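Dish Rack Tips from the Robot Bench
By Szymon Ostrowski, for the Malent kitchen page

Many of you wrote in after January's page on stacking pans, asking how our dish rack study came out, so pour yourself something nice and I'll tell you what we learned that you can use at your own sink.

Start with the handle

We ran 330 mug placements, and the biggest help by far was deciding where the handle should end up before the mug was ever picked up. In the first batch the arm simply grabbed whatever was closest, and 39 mugs had to be put down and gripped again. Once we had it plan from the handle, that fell to 18!

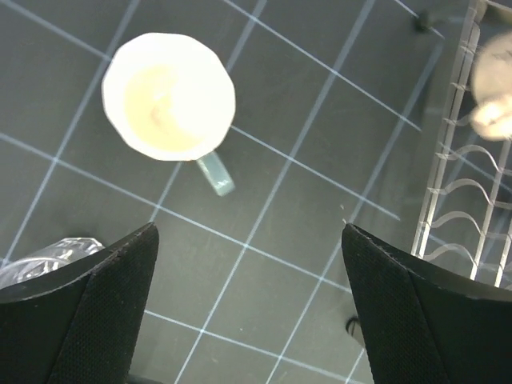
I've taken this home with me, I must say, and my own rack has been a happier place for it. Look at the mug, look at the gap you want, turn your wrist first, and then lift. It feels fussy for a day or two (my family teased me) and after that your hands do it on their own.

Two hands for the awkward ones

1. Clear a little floor space in front of the rack before you begin, so you have somewhere to set a cup while you think.

2. Put the straight-sided cups in first. They stand up nicely between the wires and you can work out from them.

3. Bring mugs in tilted, from the end of the rack, and keep your other hand over the far side for whatever comes next. Our two-armed runs went best this way.

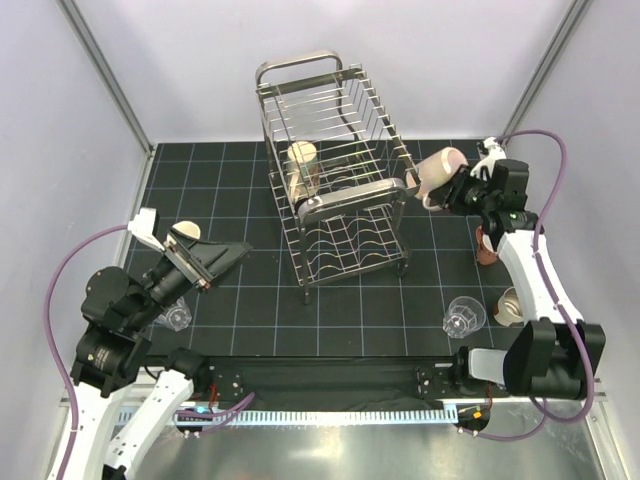
What we haven't solved

Clear tumblers, I'm sorry to say. Over 24 of our misses were on glass, which the cameras find hard to make out against the mat. At home, a plain dark towel under the rack helps my old eyes a good deal, and we'll be trying other mats next.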